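4.2 Does a shallow load sort more easily?

The usual claim in the storage literature is that a bin holding only a few parts is a solved case. Ondieki's handbook gives it one line, and the Domine guidelines skip it. We doubt that the number of parts says much by itself. A long bar lying across its neighbors can be harder to lift out cleanly than a whole layer of blocks lying side by side.

Our parts came in two groups, reddish pieces of unequal length and dark green rectangular blocks. Of 203 loads we kept 159 for analysis and dropped the rest, mostly for missing labels. Figure 3 is typical of what we call an uneven load: the blocks lie apart on the bin floor, while the reddish pieces are bunched together. 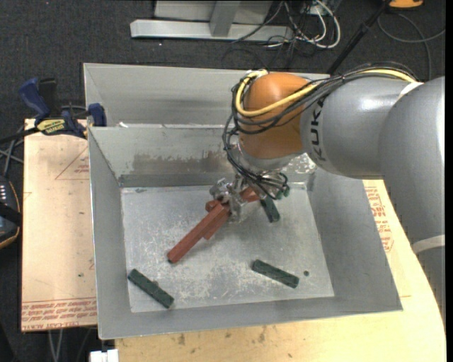
Figure 3. Uneven load in a sheet-metal bin with sloping walls. Scratches and scuffs mark the floor.

Kenna Gunn objected, on reading a draft of this section, that bunching is a matter of how the bin is filled and would vanish if parts were poured from a lower height. Perhaps. We tried lower pouring on 15 further loads and saw no change that we would defend in print, though the set is small - too small to settle the point either way.

We are also wary of the Studov score, which rates a load by the share of bare floor. By that measure 2 loads can come out equal when one has every part lying free and the other has them crossed. Until the score takes contact between parts into account, we report it in Table 4 only for comparison with earlier work.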